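Pre-run software checklist, connector handling cell, Standisden
Stack: Andreadis planner, Laremholm perception node
Review interval: every July, and after any planner update

1. Controller clock synced to camera host. OK.
2. Joint and velocity limits loaded from the cell file, not defaults. OK. Comment: the default file still ships with the Fulport limits. Remove it.
3. Protective stop reaches the planner within 100 ms. OK, measured 98. Margin is thin. Retest with logging on.
4. Stale trajectory rejected after a stop. FAIL on first try, OK after restart. Ticket open.
5. Wrist camera extrinsics match the last calibration. OK.
6. Pose estimate stable with fingers open and part upright. OK. Comment: specks and scuffs on the tabletop produce low-confidence candidates. Keep the size filter enabled. 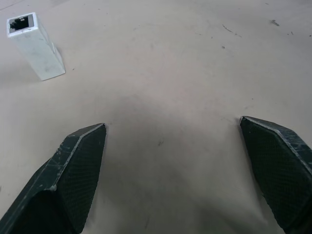
7. Shadow regions excluded from the part mask. Partial. Dark finger pads and soft shadows fall close to the same threshold, so the finger mask must be applied first.
8. Grasp width checked against commanded width before close. OK.
9. Collision model includes fingertips at full opening. OK. Padding set to 4 mm, was 2.
10. Force limit active during descent. Not tested, simulator only.

Release for reduced speed only until items 4, 7 and 10 are closed.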